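Lilcombe Robotics Centre
The open day at our Urnisel building has now closed. We thank all who attended. For those unable to travel, this thread sets out what was shown, what was asked, and what will follow. 1/19

Lilcombe Robotics Centre
Doors opened at 10 a.m. on February 3, 2018, and the last party left shortly after five. The door register shows 481 visitors, of whom 253 had booked a place on a guided tour. The remainder came without booking and were made welcome. 2/19

Lilcombe Robotics Centre
The day was opened by our Director, Ruth Carhuamaca, who spoke briefly in the entrance hall on the Centre's work with local schools and small manufacturers. Her remarks will be placed on the Centre's website in full. 3/19

Lilcombe Robotics Centre
Tours were led by Craig Crichton and Elvira Ayala. Each party saw the workshop, the teaching room and the manipulation laboratory, in that order. Parties joining after three o'clock took the route in reverse, so that the laboratory would not be overcrowded. 4/19

Lilcombe Robotics Centre
The laboratory demonstration drew the longest queue. Its subject was pushing: how a robot arm may move an object across a flat surface without picking it up. Wilson Huanca gave the talk and Heriberto Ccori attended to the arm and its controls. 5/19

Lilcombe Robotics Centre
Pushing receives less public attention than grasping. A good deal of ordinary handling is done in this way, however. A person clearing a desk will slide a book aside with the back of the hand, and will seldom think about it. 6/19

Lilcombe Robotics Centre
The arm used for the talk carries a plain rod with a rounded end in place of a hand. With such a tool, everything depends on where the rod meets the object and in which direction it then travels. Small blocks on a wooden board serve as the objects.
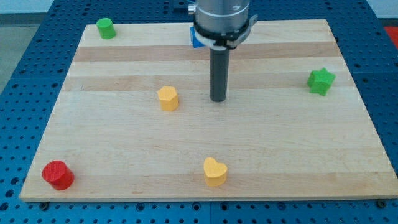

Mr Huanca explained that shape matters a great deal. A cylinder standing upright offers the same curved side from every direction. A star or a heart does not, and a push applied a little to one side of its middle may turn the block as well as move it. 8/19

Lilcombe Robotics Centre
Visitors were invited to say in advance which way a block would turn. Several of our younger guests gave better answers than members of staff, and this has been noted in the laboratory. 9/19

Lilcombe Robotics Centre
A question from the 11.30 party: does the arm know what a heart is? Mr Huanca replied that it does not need the word. The control program needs an estimate of where the block lies, how it is turned, and the outline of its sides. 10/19

Lilcombe Robotics Centre
A second question concerned friction. The same block may slide differently along the grain of a board and across it, and a worn patch may alter the result again. The team therefore corrects each push as it proceeds and does not rely on a single calculation made at the start. 11/19

Lilcombe Robotics Centre
We were asked several times whether visitors might operate the arm themselves. This was not possible on the day. Visitors were asked to remain behind the floor line while the arm was powered, and we are grateful to parents and teachers for their help in this matter. 12/19

Lilcombe Robotics Centre
In the teaching room, Ms Ayala set out a paper exercise on the same subject. Visitors pushed cardboard shapes across a table with the end of a pencil and marked the path. Copies of the sheet were taken by 6 schools, and further copies may be requested by post or email. 13/19

Lilcombe Robotics Centre
The workshop tour covered the making of test pieces, the repair of cables and the checking of tools before use. Mr Crichton also showed the log in which each fault is recorded, including those caused by our own error. Visitors from industry spent longer here than expected, and the 2 p.m. tour ran late as a result. We apologise to those kept waiting in the corridor. 14/19

Lilcombe Robotics Centre
The Bárány Room was open throughout for refreshments and for conversation with staff. A number of guests asked about employment. Current vacancies are listed on our website; two technician posts in the workshop remain open. 15/19

Lilcombe Robotics Centre
On access: the lift to the first floor was in service all day, but the signs to it from the car park were poor. Three visitors raised this with us. New signs have been ordered and will be in place before the next public event. 16/19

Lilcombe Robotics Centre
A pair of child's grey gloves, one umbrella and a set of keys on a green ribbon were handed in at reception. They will be kept at the front desk for one month. Please describe the item when calling. 17/19

Lilcombe Robotics Centre
A smaller evening event will be held at our Tokosville site in November. It will repeat the pushing talk, with more time for questions, and is intended for adults and older pupils. There will be 50 places and booking will be required. Details will be published in the autumn. 18/19

Lilcombe Robotics Centre
Teachers wishing to arrange a school visit before then should write to Elvira Ayala at the Urnisel address, giving the size and age of the group and any access needs. Visits are free of charge. Replies are normally sent within ten working days. 19/19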